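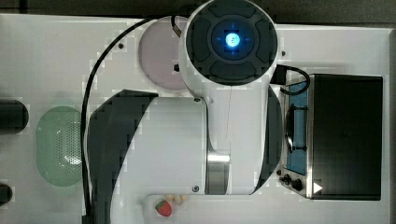

Chiharu Onishi would have kept the old gripper. Its fingers were slower, she told the Lenach test group in a written comment on the results, but every fault it produced could be traced to a single screw or a single line of the controller log, and she has yet to see the same from its replacement.

Her remark was attached to the comparison that Lenach released in February 2023, covering two grippers and two wrist camera positions on one tabletop arm. The work was done on kitchen tasks: moving fruit between dishes, lifting a colander by its rim, and opening and closing the door of a small oven.

3 min read
Print this article | E-mail to a colleague

The first gripper, the Rustad parallel type, has two flat fingers driven by one motor. The second, from Hokolance, has three jointed fingers and soft pads. Both were mounted on the same arm with the same flange, and both ran from the Protus controller. The controller software was not changed during the trials. Each gripper was given 60 attempts at each of 17 tasks, with the objects put back to marked positions between attempts.

On rigid objects the two grippers were close. The Rustad completed more of the door tasks, where a narrow finger could be placed behind the handle without touching the glass. The Hokolance needed a wider approach and stopped on its force limit several times before the handle was reached. Raising the limit cured most of the stops but allowed the arm to push the oven across the table, so the original setting was restored and the affected attempts were repeated.

With soft fruit the order was reversed. The three-fingered gripper held strawberries at a lower closing force and marked fewer of them. The parallel fingers either bruised the fruit or let it turn and drop during the lift. Siriporn Wattanapong, who ran the fruit tasks, tried a thin rubber facing on the flat fingers. Drops were reduced, though the facing had to be cleaned often and came loose at one corner on the second day. Those attempts are listed separately in the results and do not count towards the totals.

Camera position made more difference than the group had expected. A camera fixed close to the fingers gave a clear view of the last part of the approach but lost sight of the object once the grip closed. Moving it further back along the wrist kept both the object and the dish in view, at the cost of fine detail. Cable routing was a problem in both positions. A loop long enough to let the last joint turn fully could catch on objects near the base, and a shorter loop pulled at the connector. The group settled on the longer loop with one extra clip.

Endurance was checked separately. Each gripper was opened and closed 2000 times without a load. The Rustad showed a small increase in play at the fingertips. The Hokolance showed none that could be measured, but one of its pads had to be replaced.

Prapai Meesuk, who edited the report, said the group would not name a preferred gripper. The choice depended on whether a user had more doors to open or more fruit to lift, she said, and the figures had been laid out by task for that purpose.

A reply to Ms Onishi's comment has been added to the report. It accepts that fault tracing on the three-fingered gripper is poor, as the Protus log records only the total motor current and not the current for each finger. A logging change is to be tested in March, and the fruit tasks will then be run again with the camera in the rear position.

Filed under: Automation > Handling and Gripping > Test Reports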